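# About the Garkden Cooking School

Garkden teaches everyday home cooking to adults in Trivham. Classes run year-round, most of them in the evening.
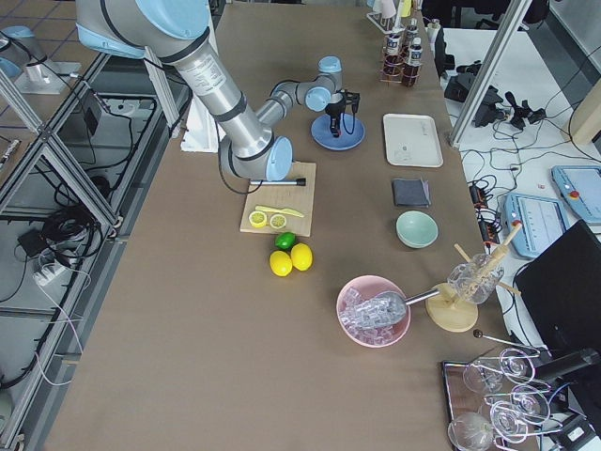
*By Eleni Dumitrescu, school director | Page last updated 24/07/2026*

The school started in the back of the old Kadrić bakery on Mill Street. The bakery closed its ovens at noon and the owners rented us the space for the rest of the day. We taught bread, soup and roast chicken, and students carried their own knives from home. When the lease ended we moved across the river to the Flarell Building, a former print shop, and we have been on the ground floor there ever since.

## What we teach

Our main course is Basics, a set of evening classes for people who cook a little or not at all. It covers knife work, stocks, eggs, beans and grains, braising, simple fish, and plain cakes. Students who finish Basics can go on to either of the 2 longer courses, Bread or Preserving. Preserving starts each January, when citrus is at its best, and the first month is all marmalade, curd and salted lemons.

We don't offer a professional certificate. Some of our students have gone on to kitchen jobs, and we are glad to write a reference, but the courses are planned around a home stove and a normal grocery budget.

## How classes work

Each class begins with a short demonstration. After that everyone cooks, and we sit down and eat what was made -- this is part of the class, so please don't plan to leave early. Recipes are handed out on paper at the end. We found that people who had the sheet in front of them from the start read it and stopped watching their pans.

Class size is capped at 12 so that the teacher can get to everyone.

## The library

The front room holds more than cooking gear. We have a lending library of 1000 cookbooks, most of them left to us by former students. Anyone enrolled in a course may borrow 2 books at a time for 31 days. Community cookbooks from churches, lodges and schools in the county are kept on a separate shelf and have to be read here.

## Allergies and access

Tell us about allergies when you sign up. We can work around most of them, but wheat flour is in use in the building every day and we can't promise a kitchen free of it. The street entrance has a ramp, and one workstation is set at a lower height -- ask for it when you book.

## Visiting

The office is open weekday afternoons. Stop in at the Flarell Building, use the side door on Canal Street, and ring the bell if the front desk is empty.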